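The Walk After Dinner

4 min read

In Cilness, the best time to see your neighbors is right after the dishes are done. Porch lights come on, somebody whistles for a dog, and a loose crowd of people in sneakers starts drifting up the hill toward the old Kushnir mill. They're walking off supper, and they've been doing it most evenings for two years now!

Bohdan Zakharchenko started it, mostly for himself. His doctor had told him his blood sugar was creeping up, and he was a man who liked to eat a big plate of dumplings and go straight to the couch. "I figured I could do ten minutes," he says. "Ten minutes is one song and a half, the way my wife plays them." He went to the corner and back. The next night he went a little farther, and his neighbor Arsen Bilyk came along to complain about his knees.

There's good sense behind it. When you move, your leg muscles pull sugar out of your blood and use it for fuel, so even an easy stroll after a meal can soften the rise that comes with eating. You don't have to sweat. You don't need special shoes (Arsen wore loafers the whole first month, and I can't recommend that). If you take insulin or other medicine that lowers blood sugar, talk with your doctor or nurse first about when to check your numbers.

I joined them in January, with my scarf up to my eyes, and I loved it. The full loop goes past the Golomora bakery, over the footbridge and up 117 steps to the mill, though plenty of folks skip the steps and wait at the bottom, talking. On my night there were 43 of us, the oldest a woman of 95 who turned back at the footbridge and beat everyone home.

What surprised me was how well people slept afterward, or said they did. Bohdan gave up his late coffee without really meaning to. Arsen's knees still hurt, he's happy to tell you, but he takes the stairs at work now and he knows the name of every dog between his house and the river. The town of Grurow, down the road, has started a walk of its own, and there's already some friendly grumbling over whose hill is steeper.
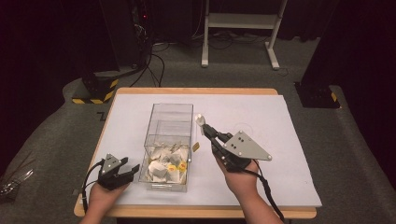
Start small if you want to try it. Pick the meal you sit longest after, put your coat by the door, and go as far as the corner. Bohdan's group leaves from the footbridge side of the square at 7 p.m., and they'll wait a few minutes if they see you coming.

Last updated: January

Contact us | Copyright, all rights reserved | Back to top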